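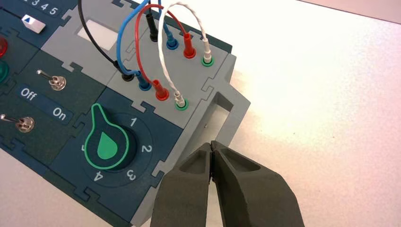

A reader of the May report objected that it gave the floor plan in full and almost nothing on the panels themselves, and that anyone building a switch board for training would want the controls covered first. The order is reversed this time.

**Puvix open day, Lawal, Thu 18 March**

The workshop is on the second floor of the old Itetti building, reached by the freight elevator. Doors opened at 9:30. Groups were limited to 14 people and each had 33 minutes at the benches, with a short talk beforehand.

### Panels and controls

The boards are modular. On one type the panels join with jigsaw-shaped tabs, in blue-teal and light gray. Puvix cuts the tabs to a common profile, so a panel can be swapped without redrawing its neighbors. I asked for the tolerance and was told it is still being revised.

Controls on the board I spent most time with:

- metal toggle switches, with printed "Off" and "On" labels
- a rotary selector, black and green, on a numbered dial
- a white slider block with a blue triangle, set below a row of numerals
- red and green push buttons
- colored banana sockets for patch cables

The selector pointer is teardrop-shaped, and its outline is bright green against the dark dial. I had no trouble finding it from a standing position. The numerals are a good size. The upper toggle has a hexagonal nut, which makes replacement a simple job with an ordinary wrench.

### Box format

The second format is a long, low box with a handle at one end. Its three sections are assigned by type of control: push buttons on the light gray one, slider, knob and toggle in the middle, test leads at the handle end.
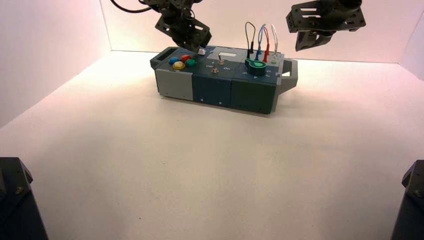 Section order can be changed at the factory, but the handle section stays last. Puvix quotes 18 working days for a changed order and 37 for a new section.

Test leads are sold separately. Plugs are a standard pattern, and leads from our own stock should fit; I did not have one with me to check. The price list gives lead lengths but no current rating. I have written to ask for it.

### Practical notes

The talk ran over and the last group lost part of its bench time. Parking is behind the building, entrance from the canal side. Printed data sheets were gone by noon, and the desk was taking addresses for copies by mail. Pirkia shows its enclosures in the same building in May, and one visit could cover both if the dates hold.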